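Packing for a month with one bag

A blue T-shirt on the bed
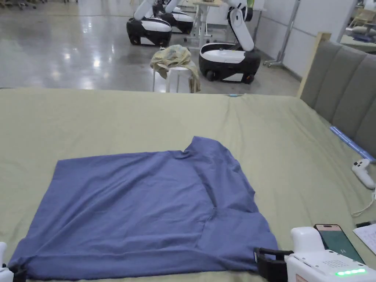 Blue T-shirt, green sheet.

I leave for Brernell in July and I'll be there until the work on my aunt's house is finished, so I've been thinking about what to bring. The last time I went away for that long I took two suitcases and a duffel. I wore the same few things the whole time and paid extra for the duffel at the airport. This time it's one bag.

The bag is a Trolex, the older one with the zipper across the front. I bought it used from Darlene Chan when she moved, and it has been in the hall closet ever since. One wheel squeaks. I put a little oil on it last night and it squeaks less.

My list so far is five T-shirts, two pairs of pants, one pair of shorts, a sweater, a rain jacket, and enough socks and underwear for 12 days. There's a washer at the house and a laundromat in Pastby if the washer quits, so I don't need more than that. Darlene says five shirts is too many. She did six weeks with three, but she also hates doing laundry less than I do.

Shoes are the hard part. I need work boots for the house and something normal for everything else. The boots take up half the bag, so I'll wear them on the trip and take them off on the bus.

I used to roll everything. Rolling is fine for socks, but my shirts came out with creases in odd places and I ended up refolding them at the other end. Now I fold them flat and stack them on the side away from the wheels. The sweater goes on top where I can get at it, and the charger and the pill case go in the outside pocket.

I'm not bringing tools. My aunt has my uncle's tools in the garage, and there's a hardware store on MacDonald Street that has most of what we'd need for the porch. I am bringing my own work gloves, which are already broken in.

Books are still undecided. I have a 500 page history of the canals that I've started twice, and a paperback mystery I could finish before the bus gets there. I'll probably take both and leave the mystery at the house when I'm done.

The bus leaves at 6:40 in the morning, so the bag has to be closed the night before. I still need to find the lock for it, and to ask next door about the mail and the tomatoes. I'll post again once we've had a look at the porch - my aunt says the left side is worse than it was at Christmas.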